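Filed under: Small Spaces, Desk & Craft

OK, thread time, because I finally did the craft table and I am ridiculously happy about it!

1/ Background for new people: one white table, one very small room, and for months I couldn't see a single bit of the tabletop. Glue sticks, washi tape, offcuts of felt, my kid's building blocks, seventeen pens (I tested every one, four survived).

2/ The rule I borrowed from Zainab Bashir's decluttering posts: everything goes on the floor first. Everything! Then things only come back up if you've used them since March. It's brutal and I loved it.

3/ I gave it 2 hours with the radio on and a big pot of tea. The felt took most of that. I own so much grey felt. Why do I own so much grey felt? 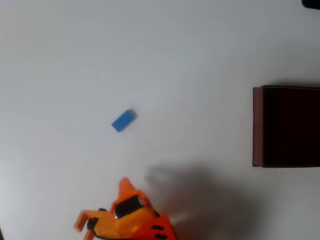
4/ Colour is what's got me excited now. With a white top, every little thing you put down really sings, and I keep stopping to look. I'd never have paired that mid blue with dark maroon on purpose, but the small blue block over on the left and the big box on the right look fantastic with all that white between them. I'm stealing the combo for a quilt. Or a cushion, let's be realistic.

5/ Speaking of boxes, a few of you asked about sizing. Measure your longest ruler before you buy anything. Mine is 300 mm and I've bought two lots of storage over the years that it wouldn't lie flat in. Learn from me!

6/ Buttons: sorted by colour, not size. Povilas Rozīte will fight me on this in the replies and he's welcome to. I had about 200 of them living in an old biscuit tin and now I can find a green one in the time it takes to say "green one".

7/ For cleaning the top I just used warm water, a drop of dish soap and a soft cloth. Old glue came off with a plastic card and some patience (the corner took ages, podcast recommended).

8/ Next up is the shelf over the door, where I'm fairly sure there's a half-finished macramé owl. If anybody wants grey felt, message me. I'm happy to post it, and there's plenty!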